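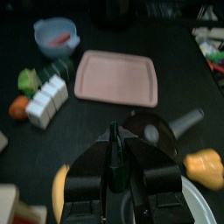

Entretenir une table en bois teinté noir

Le bois teinté noir marque plus que le bois clair. Les traces de doigts, la poussière et le calcaire s'y voient de loin. L'entretien courant prend peu de temps si on le fait souvent.

Tous les jours
Passer un chiffon microfibre à peine humide, dans le sens des veines, puis un chiffon sec. Pas d'éponge côté vert. Elle laisse des rayures mates qu'on ne rattrape qu'en reponçant tout le plateau. Les lingettes du commerce laissent un film gras, à éviter aussi.

Les auréoles blanches
Elles viennent d'une tasse chaude ou d'un verre mouillé. Si la marque est récente, poser un torchon de coton sec dessus et passer le fer tiède, sans vapeur, quelques secondes à la fois. Soulever, regarder, recommencer. Sur une finition cirée, frotter ensuite avec un peu de cire incolore. Sur un vernis, s'arrêter là.

Les traces de calcaire
Une cuillère à soupe de vinaigre blanc dans 200 ml d'eau. Essayer d'abord sous le plateau ou sur un pied. Essuyer tout de suite à l'eau claire et sécher. Ne jamais mettre de vinaigre sur un plateau huilé, il ternit la finition.

Les rayures
Pour une rayure fine, un feutre de retouche noir suffit. Mettre peu d'encre, essuyer l'excédent au doigt, laisser sécher 2 heures. Pour une rayure où l'on sent le creux à l'ongle, il faut un bâton de cire dure. Juraj Kopecký, qui m'a vendu les miens, conseille de les ramollir dans la main plutôt qu'au briquet. J'ai essayé les deux et la main donne un résultat plus propre, mais c'est long en hiver.

Nappe, molleton ou rien

Une nappe posée directement sur le bois glisse et use le vernis aux angles. Le molleton règle la question. Le couper 4 cm plus court que le plateau de chaque côté, sinon il rebique.
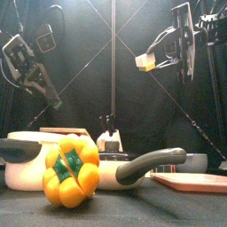
Pour les tissus foncés, laver à l'envers, à froid, avec peu de lessive. Le gris anthracite passe vite au gris sale quand la poudre se dissout mal. Je prends de la lessive liquide et je saute l'adoucissant, qui empêche le coton d'absorber. Étendre à l'ombre. Les plis partent mieux si on repasse le tissu encore humide.

Les peluches se retirent avec un gant de caoutchouc mouillé, en tirant toujours dans le même sens. Le rouleau adhésif marche aussi, mais il en faut beaucoup pour une grande table.

Taches de graisse sur le tissu : terre de Sommières, une nuit, puis brosser. Taches de fruits : eau froide tout de suite, jamais de savon de Marseille, il fixe la couleur. Taches de bougie : laisser durcir, gratter avec le dos d'un couteau, finir au fer entre deux feuilles de papier absorbant.

Sous les plats chauds, mettre un vrai dessous-de-plat en liège ou en feutre épais. Un torchon plié ne protège pas assez le vernis. Vérifier une fois par an, en mai par exemple, les patins sous les pieds de la table et recoller ceux qui se décollent.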